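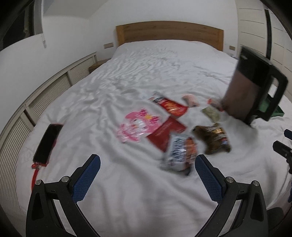

How long did the queue for the gripper demo at the Kivholm open day take?
Two hours, if you got there before lunch. After lunch they stopped letting people join.

pelmet_9
Two hours for my nine minutes of glory. The Rundel people were lovely about it. I have now picked up snack bags off a duvet with my own hand on the grip, and my mother still asks what I do.

Cloltgate
Disagree that it was worth it. A bed is soft, a snack bag is soft, where's the challenge? Show me a drawer full of cables.

pelmet_9
Soft on soft IS the challenge. You close the jaws and get half the duvet too.

agagnon
Audrey-Anne Gagnon here, I was on the door. We had 300 visitors and one bedroom. Please direct complaints to the bedroom.

Cloltgate
Fair. Did anyone try the phone with the strap? I'd have gone in by the strap.

nugroho_fan
Valbona Stojanović said in her talk to go for the case and leave the strap alone. I asked twice.

Cloltgate
Then I disagree with her as well. Is there another one in October?

agagnon
Yes, same building. Bring a sandwich.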